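Imprimir | Enviar por correo

El Lostberg vuelve a ganar, pero los números invitan a la cautela 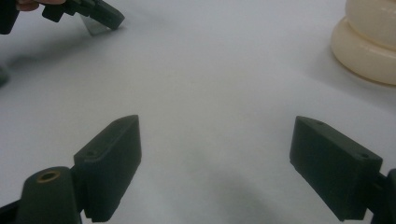
Superficie clara de una mesa.

El Lostberg suma cuatro victorias en cuatro jornadas tras imponerse por 2-1 al Dernolgate y en el vestuario ya se habla de dar el salto. Quizá convenga esperar un poco. El equipo ganó con un penalti discutible y un gol en propia puerta, y durante casi toda la segunda parte vivió encerrado en su área frente a un rival que el año pasado se salvó en la última jornada.

El partido empezó mejor de lo que acabó. A los 30 minutos, el árbitro señaló pena máxima por una mano que el lateral del Dernolgate protestó hasta el descanso. El capitán local la convirtió con un disparo raso y dio a los suyos una ventaja que hasta entonces no habían buscado con demasiado empeño. Poco después de la reanudación llegó el segundo, un centro sin destinatario que el central visitante desvió hacia su propia portería.

A partir de ahí el Lostberg dejó de jugar. El Dernolgate recortó distancias de cabeza en un saque de esquina y pudo empatar al menos en dos ocasiones, una de ellas con un tiro al larguero que dejó mudo al campo. El entrenador local retiró a sus dos extremos, metió un tercer central y acabó pidiendo la hora. «Hemos sufrido como sufren los equipos grandes», dijo después. Es una manera de verlo. También sufren así los equipos que no saben conservar la pelota.

El club anunció una asistencia de 1662 espectadores, cifra que presentó como prueba de que la afición ha vuelto. En la grada del fondo, sin embargo, había filas enteras vacías y el dato oficial incluye a los abonados, vayan o no al estadio. La directiva lleva desde el verano repitiendo que el proyecto está «al 100 por cien», una frase que ya se oyó antes de la temporada en que el equipo terminó undécimo.

Más preocupante parece la situación del delantero centro, fichado del Prorness con 31 años y un contrato de tres temporadas. Todavía no ha marcado. El técnico asegura que su trabajo «no se ve en las estadísticas» y que le basta con que fije a los centrales. Puede que tenga razón – los compañeros también lo defienden en público –, pero a un jugador que llegó como el fichaje más caro de la plantilla se le suele pedir algo más que fijar centrales. Fue sustituido entre algunos silbidos y se marchó directamente al túnel.

En el otro banquillo, el técnico del Dernolgate evitó hablar del arbitraje, aunque se le notaban las ganas. «La mano la vio todo el mundo a su manera», comentó. Su equipo sigue con un solo punto y recibe en la próxima jornada al Prorness, que viene de golear fuera de casa.

Al Lostberg le toca ahora visitar al Hellwig, único rival que le sigue el paso en la tabla y que solo ha encajado un gol en lo que va de campeonato. Los tres equipos a los que había derrotado antes del Dernolgate ocupan hoy puestos de la mitad baja, de modo que será el primer examen serio. El club ha fletado autobuses para los aficionados y confía en recuperar al mediocentro titular, baja desde octubre por molestias en el tobillo. Los médicos, de momento, no han dado un plazo.

Archivado en: Fútbol > Liga regional > Crónicas

Contacto | © Todos los derechos reservados | Volver arriba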